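Notes – Cleddale talk, evening session
(10 min max, Denise has the clock, do NOT run over again)

Open with the school roof. Everyone remembers the school roof. Ask for hands – who wrote to a councilor about it? Who got an answer?

Then Wiesława Zawadzka. One term as mayor, served, went home. Kept her own apartment, took the bus, door open mornings from 8. Not a saint – she was wrong on the bypass and said so at a public meeting. PAUSE here. When did a politician last say that to you?

Salary bit. She froze her own pay first, then asked department heads. Order matters. Dont read out the whole table, its on the handout.
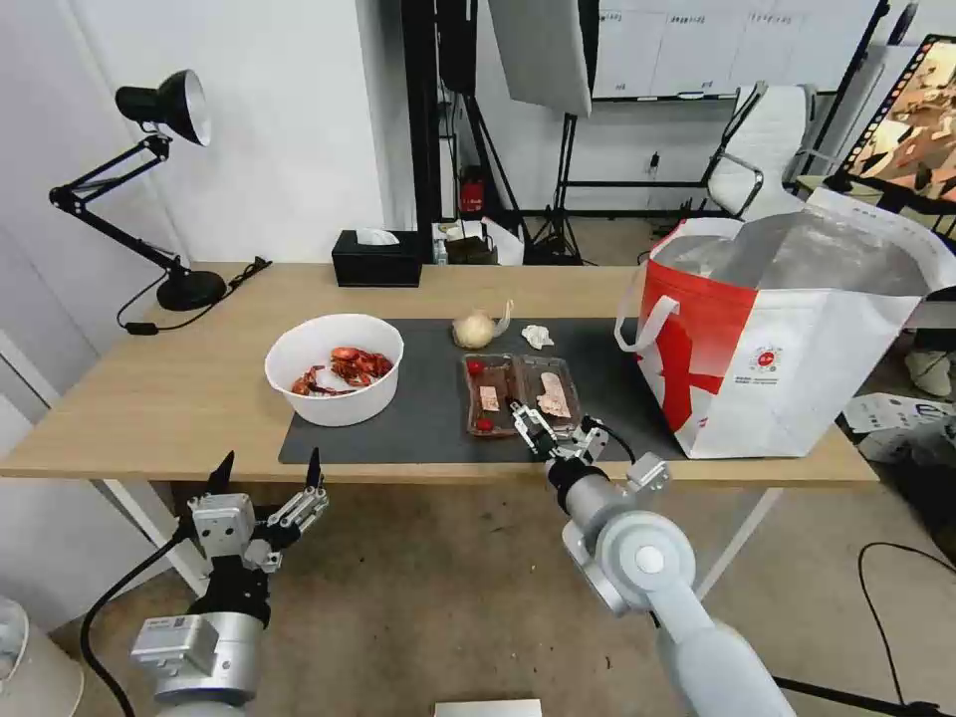 Crawfish, an onion and two cherry tomatoes.

Next – numbers, keep it quick
– 92 letters a month to the office when she started
– 2000 by the end
People write when somebody writes back. Say that twice.

Objection: small town, easy there. Yes ok. But Femutholm is bigger and Barbara Szewczyk did the same thing with open budgets. Published every invoice, even the embarassing ones. Lost 1593 votes next time out and still won.
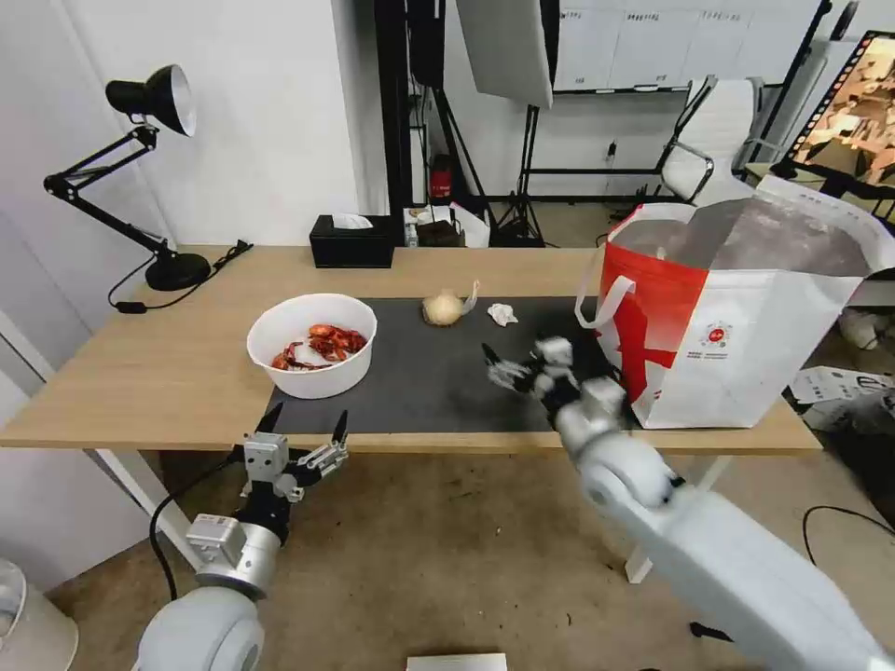 and the opposition kept the open invoices when they got in, so it wasn't just her. Key point, slow down.

What we want from our own council:
– replies in writing, with a name at the bottom
– expenses online by November
– one meeting a month after work hours

If Makowska brings up the Lirkex contract – stay calm, facts only, move on. Lech has the paperwork.

Skip the Śliwiński quote if short of time. Probably skip anyway.

Close: sign-up sheet by the door. Thank Denise. Questions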